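Home | Drills | Kit | Fixtures | Contact

How to fix a flat free throw

I've been shooting free throws at the Vorkgate sports hall for years, and for most of that time I was bad at them. My shot was flat. It hit the front of the rim, or it came off the back like a brick, and I blamed the ball.

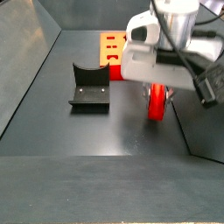
You're all arm, no legs, was what one of the older Chidiac players told me, and until you bend your knees you can practise that shot all winter and it'll stay flat.

I sulked for a week and then tried it. So this page is the routine I use now, more or less in the order I do it. You'll need a ball, a hoop and half an hour when the hall is quiet (at ours that's before 11 in the morning).

1. Start close. Stand a big stride from the basket, straight on, and shoot with one hand only. Keep your elbow under the ball. Make 10 before you take a step back, and swishes only – if it touches the rim it doesn't count. This is boring and I still do it every time.

2. Add the legs. Same spot, but dip your knees first and let the ball go as you come up. Don't jump. You should feel the push start in your feet and run up to your fingers in one go, with no stop at the chest. Mine used to stop at the chest and I had no idea until I watched myself on a phone.

3. Bring in the other hand. It rests on the side of the ball and does nothing else. If your shot drifts left or right, your thumb is probably helping. Tuck it in a bit.

4. Go back to the line. Put your shooting foot just behind the middle and your other foot slightly further back. Some gyms have a nail or a dot there, ours has a bit of old tape.

5. Pick a routine and stick with it. I bounce three times, breathe out, look at the back of the rim and shoot. My old routine had six bounces and I kept losing my place, so keep yours short!

6. Shoot in pairs. You only get two at a time in most games, so take two, walk off, come back and take two more. I do 10 pairs and write the score down in a tatty Kondex notebook.

If you're still hitting the front rim when you're tired, go back to step 2 – it's nearly always the knees. Hold your follow-through until the ball lands as well, even when you know it's missed.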